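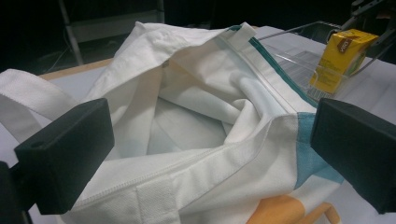

I started this study because I wanted to know how parents in Fevbridge share the remembering: shots, snack days, whose turn it is to call the dentist. Everybody I talked to had a calendar, and hardly anyone trusted it! One mother called her week "a big bag with no bottom," and I've borrowed that for the whole section (see Figure 1, a zippered tote with its mouth open and folds running down into the shadow). You put a thing in, and you hope to find it again when the school calls.

**Figure 1.** The open bag.

We had 420 households keep a short evening diary, and they sent back 1853 entries. Garba Fashola and I read them all, mostly after my own kids were in bed, and we sorted each one by who thought of the task and who did it. Those are two very different questions, and I wish I'd split them from day one (the pilot form lumped them together, so we left the pilot out).
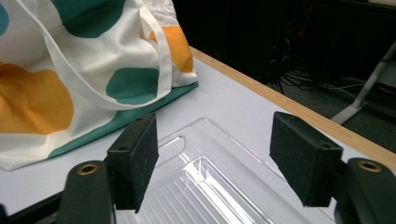

### 4.2 Who thinks of it, who does it

In most homes the doing was shared pretty well. Dads drove, grandmas picked up, older kids packed lunches. The thinking was another story and it tended to sit with one person, who'd text the others through the day. Parents who worked shifts wrote about this a lot – one dad set his alarm for 5 a.m. just to write the list before he left. 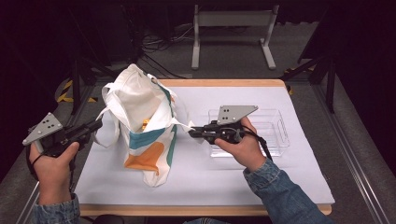 The same thing came up around sick days, when the person who usually did the thinking was the one in bed. Diaries from those days are short and kind of funny, with lots of "asked her where the form was" and "asked her again." We kept them in, even though Garba worried they'd tilt the results toward the messier weeks. I ran the tables with and without them, and the pattern held up both ways.

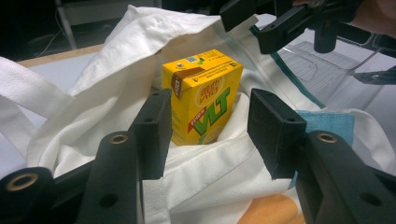
Did a shared phone calendar take any of the load off?

A little, mostly in homes where both adults typed things into it. Where just one person kept it up, that person wrote about being tired as often as the paper calendar folks did, and a few went back to a list on the fridge before the September diaries were done.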